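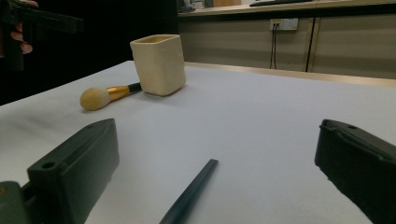

Un gobelet carré de couleur crème et un pinceau de maquillage, sur une table blanche.

Salle de bains : Irka étend la reprise des flacons vides à ses boutiques de centre-ville

Publié le 10 octobre 2023 – La rédaction

Rechercher sur le site OK Recherche avancée

L'enseigne de cosmétiques Irka reprend désormais les flacons et pots vides dans toutes ses boutiques de centre-ville, après un essai mené dans trois magasins. Les clients peuvent y déposer leurs emballages de shampoing, de crème ou de maquillage, quelle que soit la marque, à condition qu'ils soient vides et rincés.

Pendant l'essai, 883 kilos d'emballages ont été collectés. Le verre représente la plus grande part, devant les plastiques rigides. Les tubes souples, plus difficiles à trier, ont d'abord été refusés puis acceptés dans un bac séparé. Les aérosols, les vernis à ongles et les flacons de parfum encore pleins restent exclus du dispositif et doivent être apportés en déchèterie.

Le tri est confié à la société Wostero, qui reçoit les bacs dans son atelier et sépare les matières à la main. Les pompes et les bouchons à ressort sont démontés lorsque leur taille le permet. Le verre part ensuite chez un verrier de la région, le plastique est broyé et revendu à des fabricants de petits objets pour la maison. Les miroirs de poudrier ne trouvent pour l'instant pas de débouché et sont stockés.

En échange de quatre emballages, les clients reçoivent un bon de réduction valable sur les recharges de la gamme Asadi, vendue par l'enseigne. Ce point a suscité des réserves chez Kisteo, une association locale de consommateurs, qui aurait préféré un bon utilisable sur l'ensemble du magasin. Irka répond que la formule pourra être revue l'an prochain, une fois connus les chiffres de la collecte étendue.

L'association demande aussi un affichage plus clair des consignes. Lors de l'essai, une partie des bacs contenait des pinceaux, des limes et des éponges – des articles que l'atelier ne sait pas traiter et qui ont été jetés. Une affichette avec la liste des produits acceptés doit être posée au-dessus de chaque bac avant la fin du mois d'octobre.

Les dépôts se font aux heures d'ouverture, sans achat obligatoire. Chaque client peut apporter jusqu'à 100 emballages par passage ; au-delà, il est demandé de prévenir la boutique par téléphone. Les salons de coiffure et les instituts de beauté devront passer par une collecte professionnelle, dont les tarifs ne sont pas encore fixés.

Contact – Mentions légales – © Tous droits réservés – Haut de page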